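Restaurant Reviewing, Session 8: Going In, Ordering, Getting It Down
Ekrem Yurt
16 August 2019

Handout goes with the talk, won't make total sense without it. Bring it next time, we mark up drafts on the back.

Where we were. Last session was picking the place. Short version for those who missed: a neighborhood roundup is a promise to the reader that you ate at all of them. Not the website, not the menu in the window. If you ate at two out of five, write about two.

1. Before you go

Read the menu once, then put it away. You want to know the size of it and the price range, no more. People who study the menu at home order what they already decided to write about.

Book under a name that isn't your byline. Pay the bill yourself. If something is comped and you can't get out of it, say so in the piece, one line, near the top. Not in a footnote.

Don't go starving. Everything is great when you're starving. A slice of toast at four o'clock.

Go with people who will let you eat off their plates. Ask first. One person at the table always says yes and then guards the fries.

2. Ordering

Rule for this course: two visits minimum, different times of day. Lunch at Curklow and dinner at Curklow are practically separate restaurants, different cooks, half the menu gone. Several of you wrote up only the lunch and called the place "quiet and a little tired." It was two in the afternoon.

What to order:
- the thing they're known for, even if you're sick of it
- one plain thing (soup, roast chicken, a green salad). Plain food shows you the kitchen
- something from the part of the menu no one at the table wants
- dessert, always, even one between four

Skip the specials on visit one. They'll be gone when your reader turns up. Fine on visit two if they run specials all the time and it's part of how the place works, like the fish board at Nusesstead.

Repeat one dish across both visits. Same dish, same order. That's the only way you learn if they can do it again. The dumplings at Matei were thin and peppery first time and thick as a coaster the second, and that went in the review becuase it's what a reader is going to run into.

3. Notes at the table

Phone under the table looks like texting, nobody minds. Notebook looks like an inspector. Use whatever you'll really read later.

Write down, in this order: temperature, texture, salt, then the rest. Temperature goes first, it's the first thing to change. "Lukewarm in the middle" is worth more than a whole line of adjectives.

Prices off the receipt. Not off the menu, not off memory. Keep the receipt until the piece has been out a month.

Words to leave on the plate: mouthwatering, to die for, elevated, nestled, hidden gem, washed down with, a twist on. Also "cooked to perfection." Perfect how. Pink? Crisp at the edge? Falling off the bone? Say that.

Similes ok, one per dish tops. They have to be from something the reader has touched or tasted.

4. The room

Students either skip it or spend half the piece on it. One paragraph. Noise, light, how close the tables are, can you get a stroller or a wheelchair in. Could you hear the person across from you. That's what people want to know when they're picking somewhere for their mother's birthday.

Service: describe what happened, don't grade the person. "Waited 18 minutes for menus" is a fact. "Our server clearly didn't want to be there" is a guess and maybe a mean one. No names of servers unless it's praise, and even then ask.

5. Length and order

Assignment is 455 words. Not 500. The slot on a page is the slot. Cutting is half of what I'm grading.

A shape that works, use it until you have a better one:
First lines: a dish. Straight in, no weather, no parking.
Then what kind of place and who it's for.
Then the rest of the food, best to worst or worst to best but pick one.
Then the room.
Then money and hours.
Stop. No "I'll definitely be back." We don't care if you'll be back!

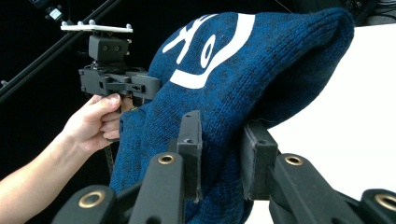
Texture is where most of the drafts went flat this time, so we're doing a drill on it. Pick a thing that isn't food, give it three lines, no color allowed until the last one. Try the beanie: knit, slouched over on itself, folds bending the big white logo so you have to work to make out the shapes. Then finally dark blue, with brighter blue strands mixed through it. Now do the same with a bowl of noodles. Same muscles. If your noodle lines only say "delicious" and "fresh" go back and do the hat again.

6. Being fair

Bad review of a small place: go a third time. Yes it costs you. One rough night at Zisberg isn't Zisberg. If the third visit is bad too then write it, plainly, no jokes at their expense. Jokes are for big places with big prices.

Call before it runs and check hours, address, spelling of dish names. Accents too. Don't read them your copy. Don't ask if they're ok with it.

If you know the owner, the cook, the cook's sister, hand it to someone else. In a town this size that will happen to you by the second or third piece.

Corrections: fix it fast, say what was wrong, say what's right, done.

7. For next time

Draft of the full 455, printed, double spaced. Bring two copies, one gets traded. Receipts stapled to the back of mine.

Also a list of every adjective in your draft, on a seperate sheet. Circle the ones that could go on any dish at any restaurant. Cross those out and see what's left standing.

Read a review of somewhere you know well, any paper, any year. Mark one place you think the writer only went once.

If you're stuck on where to eat, Curklow, Matei and Zisberg are all walkable from the building and none of them will bankrupt you. Nusesstead is a drive and needs a booking. Don't all go the same night please, they noticed last time.

More from this course
Session 4: Writing About Food You Don't Like
Session 5: Menus, and How to Read a Price
Session 6: Coffee, Bakeries, Counter Service
Session 7: Choosing the Place
Session 9: Trading Drafts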